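Home | News | Minutes | Kitchen rota | Hall hire | Contact

Minutes of the September meeting
Posted by the minutes secretary, Grendthorpe Lunch Club

The meeting opened at 6.30 pm in the small room behind the kitchen. There were enough members present to take decisions. Apologies were received from two members of the Murero table and from the person who keeps the keys.

1. Minutes of the last meeting

The minutes were read and accepted with one correction. Under "Fridge" it was written that the lower shelf is for milk. It should say that the lower shelf is for salad and the door is for milk. The sheet on the fridge is already correct.

2. Matters arising

The drawer beside the sink has been repaired and closes again. The tea towels were washed and are back in the tall cupboard, but there are fewer than before the summer. Members are asked to look at home.

The question of the back door was raised again. It still does not lock without lifting the handle. The hall office has been told and has promised to answer us before the next meeting.

3. Money

The balance of the club stands at £1,984. The two largest costs since the last meeting were the new kettle and the bread. It was agreed to keep the price of lunch as it is until the new year. One member wished it to be written down that she would prefer a small increase now and not a large one later.

The invoice from Hodska for the dry goods came to the wrong address and was paid late. A letter with the right address has been sent to them.

4. The sandwich lunch

This was the longest item. The next lunch will be sandwiches again, and we expect 40 people, the same as at the lunch with the Temba walking group. Last time the queue was slow and several guests stood with their coats on for 20 minutes. Most members thought that the reason was the table and how we put things on it – people were reaching across each other for the bread.

It was proposed to keep the bread in its own tray on one side of the plate, and the cheese and bacon together in another tray on the other side. The plate then stays in the middle and the person making the sandwich does not have to move it. This was agreed by all.

There was some discussion about the lettuce. In the summer it went on last, and some guests said that it fell out when they picked up the sandwich. A member suggested to lay the leaf directly on the first slice and put the bacon and cheese over it. Another member thought the bread would become wet in this way, if the leaves are not dried well. It was decided to put the leaf on the bread first and to dry the leaves in a clean towel the same morning. 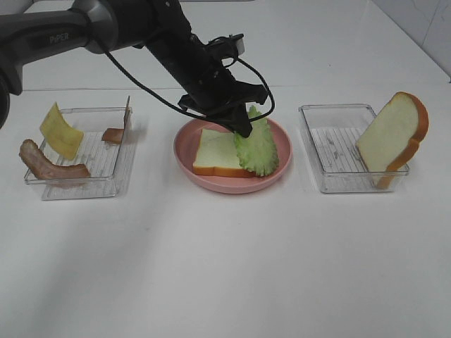
It was also agreed that butter will be offered separately, in small dishes, as not everybody wants it. Guests who do not eat bacon will be asked at the door, and their sandwiches will be made first, before the bacon is opened. A second knife and a second board will be kept for this purpose.

The crusts will stay on. A vote was taken on this and only two members were against.

5. Plates and trays

We discussed if we should buy more plates or continue to borrow from the hall. The hall plates are heavy and must be counted when we return them. Light plates with a raised edge are easier for the older guests, because the filling does not slide off on the way to the table. It was agreed to ask for a price from Murero and bring it to the next meeting. The colour was left open.

For the trays, members prefer clear ones, so that we can see from the other side of the table when something is nearly finished. They must be washed by hand. Please do not put them away before they are fully dry – the last ones had a smell.

6. Any other business

The radio in the kitchen belongs to the hall and should not be taken home.

A blue umbrella and one child's glove were left after the last lunch. They are on the hook near the entrance.

It was asked if the lunch could begin at 12.30 instead of 12.00. No decision was made. The guests will be asked first.

7. Next meeting

The next meeting will be in the same room, at 6.30 pm. Members who help with the sandwich lunch should come at 6.00 to go through the shopping list.

The meeting closed at 8.10 pm.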